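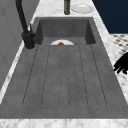
Cusp babies, which sign do you go by?

Nivaldo Medeiros
Hi all, bit of a daft one. My daughter was born in August, right at the very end of Leo, and every website I try gives me something different. One says Leo, one says Virgo, and my mother-in-law (who reads charts for half of Cullach) says she's "on the cusp" and gets both. I know her birth time to the minute as it's on the hospital tag. I paid 40 for a printed chart and it doesn't even mention cusps! So is it a real thing or not? And does it matter where she was born?

Plododetti
Cusps are real, I'm one. Leo on the outside, Virgo when the bills come in. Read both horoscopes and go with whichever fits that day.

Natanael Vieira
I'd have to disagree with the post above, sorry! The Sun is in one sign or the other at any given moment, and the changeover comes at a slightly different date and time each year. That's why the websites don't agree, they just print one fixed date and leave it at that. Look up the year she was born in an ephemeris, find when the Sun went into Virgo, and compare it with her birth time. Watch the clock change though, I forgot to take off the 60 minutes for summer time on my own chart and had the wrong rising sign for years. The birthplace gives you the time zone and it matters a lot for the rising sign and houses, less for the Sun. If she's Leo with Mercury in Virgo, say, she may well seem like a bit of both.

Furtado
following, my son's the same but Pisces/Aries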